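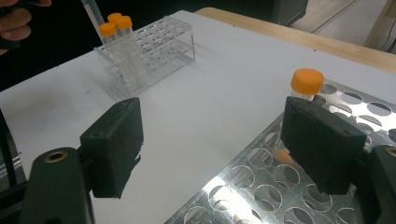

Iolanda Pacheco reckons you can never own too many racks, and that anyone who says otherwise has never tried to find a tube in a hurry. I'm inclined to agree with her, although the cupboard under our bench might not!

Welcome to the gallery for the Amaral teaching room, which we've been sorting out bit by bit since August. Nothing glamorous, I'm afraid. I just like seeing how other people set up their tables (I've pinched loads of ideas that way).

Racks on the white table. The shiny metal one with the big round holes has a tube in it with a bright orange screw cap, and the clear acrylic one is further back. I love the metal sort because it wipes down in seconds, but under our lights it does glare something rotten. Sreekumar Rao swears by acrylic and we've had this conversation at least 11 times.

Orange caps have my vote for every room, by the way. I dropped a white one in the spring and spent most of a tea break on my knees looking for it.

Next on the list are the drawers, all 7 of them, and then the shelf where the old labels live. If you've got a good way of storing racks that won't stack, do drop me a line, I'm all ears.

Filed under: Our Rooms, Bench & Storage
Page last updated: August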